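Why Does a Strawberry Wear Its Seeds on the Outside?

Have you ever picked up a strawberry and looked at it, really looked at it, before popping it in your mouth? Most of us don't wait that long, and I can't blame you, because a ripe strawberry smells so good! But if you can hold off for a minute or two, there is quite a lot to find out about this little red fruit, and all you need is a plate, a table and good light from a window.

Start by putting a few strawberries on a plain white plate. White is best because the red shows up so nicely against it, and the little leaves do too. Set the plate down on a table where you can lean in close, and try not to eat your science project just yet.

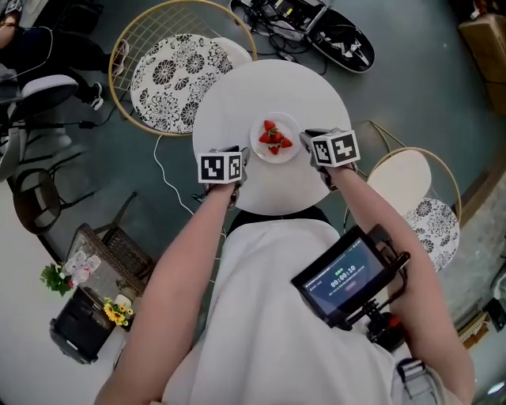

Five red strawberries on a round white plate. Look for the green leafy tops!

Those green leaves have a name of their own, and it's a fun one to say: the calyx (KAY-licks). Long before there was any fruit, the calyx was wrapped snugly around a flower bud, keeping it safe. Then the bud opened into a small flower with white petals and a yellow middle, and a bee or some other insect came along and carried pollen to it. After that the petals dropped off and the middle of the flower began to swell, and swell, and swell. It started out green, then turned pale, and then at last it turned red. The calyx stayed on the whole time, and now it sits on top like a floppy hat.

Our favorite kind to grow here at the Briken Children's Garden is one called Hirnness, which ripens in June if the weather is kind and the birds leave us any. Last summer our beds gave us 2,930 berries (we kept a tally on the shed door, and our hands got very sticky doing it). You don't need a big garden, though. A pot on a sunny step will do very well, so long as you remember to water it.

Try this one with a friend. Put a single strawberry near the edge of a table and take turns looking at it, first from across the room and then from very close up. From far away it's only a small red dot, isn't it? Come closer and you begin to see that the skin is bumpy, and closer still you can see that every bump has a tiny speck sitting in a dimple.

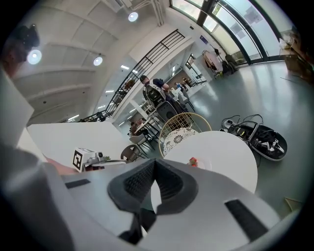 What are those specks?

Nearly everyone calls them seeds, and that's a perfectly good word to use at the table. Plant scientists have a longer one, though. They call each speck an achene (uh-KEEN), and each achene is a tiny dry fruit with one seed tucked inside it. So the juicy red part that we love to eat is really the swollen middle of the flower, and all the true fruits are dotted around on the outside of it! You may want to read that part twice. I had to, when I first learned it.
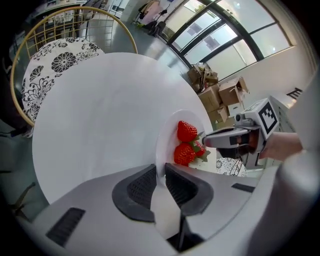 Drawing is the best way I know to get your eyes to slow down, so fetch a pencil, a red crayon and a green one. Draw the outline of your strawberry first, and only then add the specks, leaving a little space between them. If you have more than one berry, you can stand one upright, like the topmost of these three on the white plate, so that its seedy skin faces you while you draw. Then tip it over gently and draw the calyx from above, counting the leaves as you go. When your picture is finished, wash the strawberry under cold water, pull off the green hat and enjoy your snack.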